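Cómo aprende un robot a agarrar cosas

Guía para lectores de 9 a 12 años. Jornada de puertas abiertas del taller Cerketti

En abril, el taller Cerketti abre sus puertas a los colegios. La visita empieza a las diez de la mañana y pasa por tres zonas: la sala de motores, el banco de pruebas y las mesas de demostración. Esta guía explica lo que ocurre en las mesas, que es la parte en la que se reciben más preguntas.

Qué es una pinza

Un brazo robótico puede llevar en su extremo herramientas distintas: una ventosa, un destornillador, un imán. La más común en las mesas es la pinza de dos dedos. Los dedos se acercan y se separan. Cuando se acercan lo bastante, aprietan el objeto que hay entre ellos.

Tu mano tiene cinco dedos y muchas articulaciones. Una pinza sencilla solo tiene un movimiento, abrir y cerrar. A cambio, es fácil de controlar: basta con un número que indica la separación entre los dedos.

La pinza que se usa en la visita se llama Prernoron. También existe en una versión que se sujeta con la mano. Una persona la agarra, la mueve sobre la mesa y hace la tarea ella misma. Mientras tanto, una cámara colocada en la herramienta graba imágenes desde muy cerca. Con esas grabaciones, el programa del robot estudia después cómo se hace la tarea.

Qué es una demostración

En robótica, una demostración es un ejemplo completo de una tarea. Por ejemplo: acercarse a un vaso, cerrar la pinza, levantarlo, llevarlo a otro sitio y soltarlo. Se graba desde el principio hasta el final, incluidos los momentos en que la pinza no sujeta nada.

Una sola demostración enseña muy poco. Si el vaso estaba a la izquierda, el programa solo ha visto vasos a la izquierda. Por eso se repite la tarea con el objeto en otro lugar, con otra luz o con otra persona moviendo la pinza. Para la tarea del vaso, el taller reunió 200 demostraciones. Para la de doblar un paño hicieron falta 1,000, porque la tela cambia de forma cada vez que se toca.
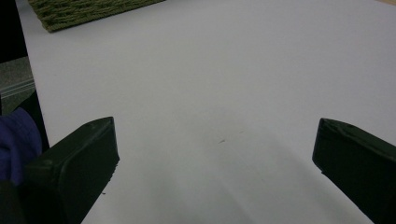

La pinza abierta sobre la mesa blanca. Entre los dos dedos oscuros no hay ningún objeto. Arriba a la izquierda asoma una pieza trenzada de color verde oliva.

Qué ve la cámara

La cámara viaja con la pinza. Los dos dedos aparecen siempre en la imagen, uno a cada lado, y lo que cambia es el resto. El programa aprende a fijarse en ese cambio. Si un objeto se hace más grande en la imagen, la pinza se está acercando a él. Si el objeto está más cerca de un dedo que del otro, hay que corregir la posición antes de cerrar.

Una imagen también contiene cosas que no sirven para la tarea. Una sombra suave puede confundirse con una mancha. Una marca pequeña en la mesa puede parecer un objeto muy fino. Las personas descartamos esos detalles sin pensarlo. El programa tiene que ver muchos ejemplos para aprender a descartarlos.

Un fondo liso y claro facilita el trabajo, ya que el contorno de los dedos oscuros se distingue bien. Más adelante se graba también sobre superficies de madera, manteles de cuadros y mesas desordenadas, para que el programa no dependa de un solo fondo.

Quién revisa las grabaciones

Shadi Qudah es técnica de datos en Cerketti. Su trabajo consiste en ver las grabaciones y marcar el instante en que la pinza se cierra y el instante en que se abre. Si una grabación está borrosa o incompleta, la retira. De la última serie, llamada Shirazi, se conservaron 284 grabaciones y se retiraron 19.

«Una grabación en la que el objeto se cae no siempre se tira», explica a los grupos. «Si la persona lo recoge y termina la tarea, el programa aprende también a recuperarse de un fallo».

Normas en las mesas

No metas la mano entre los dedos de la pinza, aunque esté parada.
Quédate detrás de la línea amarilla mientras el brazo se mueve.
El botón rojo detiene el brazo. Puede pulsarlo cualquiera si ve un peligro.
Para usar la pinza manual, espera tu turno y sujétala por el mango.

Prueba en casa

Necesitas unas pinzas de cocina, una cuchara, una goma de borrar y un calcetín. Intenta agarrar cada objeto y pasarlo a un plato. Hazlo primero con los dos ojos abiertos y después con uno tapado. Anota cuántos intentos necesitas con cada objeto. Con un ojo tapado cuesta más calcular la distancia, y un robot con una sola cámara tiene un problema parecido.

Palabras útiles

Pinza: herramienta con dedos que se abren y se cierran.
Demostración: ejemplo grabado de una tarea completa.
Serie: conjunto de demostraciones de la misma tarea.
Contorno: línea que separa un objeto de su fondo.

Los grupos del colegio Cernunmont entran por la puerta lateral. Las mochilas se dejan en la entrada.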